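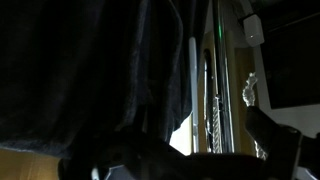 How do you fold something dark and heavy without losing track of the edges?

Find the hem first, with your fingers, and let the rest of the cloth hang from it.

I'd like to start there this evening, because dark washing is where most of us come unstuck. A white tea towel tells you where it begins and ends. A black or navy thing, held up with the light behind it, is just a shape, and you can turn it over three times looking for the bottom. So go by touch. Run the hem between finger and thumb until you reach a corner, then do the same the other way.

(Pause. Hand round the two cloths from the Skadard bag and let people have a go with their eyes shut.)

The next thing is the folds that come by themselves. Hang any soft, slightly fuzzy cloth from one edge and it will drop into long folds of its own accord. I used to fight those. Now I give the cloth one good shake, lay it on the table and smooth from the middle outwards – flat hands, no tugging.

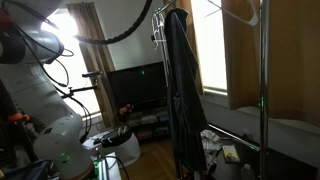

By the convenor, Sarpong Household Circle
Notes for the talk at Ilier Hall, 13 February 2018

Now for the living room, which is where the folding so often gets done, in front of the telly, on or off. I'm very fond of a low stand with open shelves, but my goodness, it does collect things. Boxes go in, papers go in on top of them, and there the pile stays until September.

Give it 30 minutes and start with the papers. When I did mine I took out 98 sheets, and over half were instructions for things I no longer owned! Boxes next, biggest at the bottom. If a small ornament lives up beside the television, let it stay, a room needs something cheerful in it.

Curtains last. A brown curtain half across a bright window is lovely to sit by, but draw it right back before you sort anything dark, and stand so the daylight falls on the cloth from the front.

(If there's time, the story of the Skokach blanket. Keep it short, it ran on dreadfully last time.)

Questions, then tea. Cloths back in the bag, please, folded or otherwise.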